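Tallstead Knitwear Ltd - Information Security and Legal Working Group
Minutes of the meeting held on June 9, 2019

Present: Oi-ling Kwok (chair), Pak-hei Yuen, Hok-lam Lo, Cheuk-hei Yeh (minutes)
Apologies: Pao-chu Wu

1. Minutes of the last meeting
Agreed with one correction: item 4 should read "supplier portal", not "customer portal".

2. Claim against Kwan
HL reported that the claim for breach of confidence was issued and served on Kwan. The defence is due within 28 days of service. The former pattern technician is named as second defendant. Solicitors advise that the claim should be limited to the grading tables and yarn costings - the seasonal sketches were shown to buyers and are weak as confidential material.

3. Forensic review
PY presented the Pitov report. The log for the technician's account shows 1412 files copied to an external drive over two evenings in October. Of these, 1268 match items in the restricted folder by hash value. The remaining 144 are duplicates or temporary files and will be left out of the schedule.

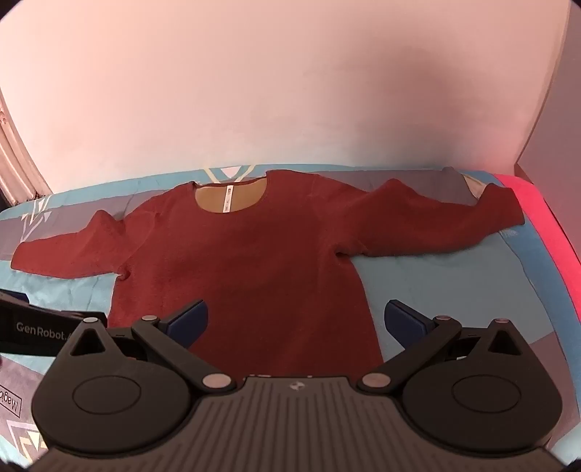
Q (CY): Does the technician's contract cover files copied before notice was given?
A (HL): The confidentiality clause applies from the first day of employment, so the date of notice makes no difference to that part of the claim.

4. Access rights
Read access to the restricted folder is held by 11 accounts. OK asked for this to be cut to six. PY to disable USB storage on all design room machines - the two cutting room terminals are exempt until the plotter software is replaced.

5. Costs
Pitov has invoiced for stage one. Stage two is estimated at about 800 pounds and was approved.

6. Actions
PY - revised file schedule to solicitors
HL - draft undertaking for return of the drive
CY - list of current account holders
PW - check exit interview form for the Skullness project team

7. Next meeting
To be fixed once the defence is received.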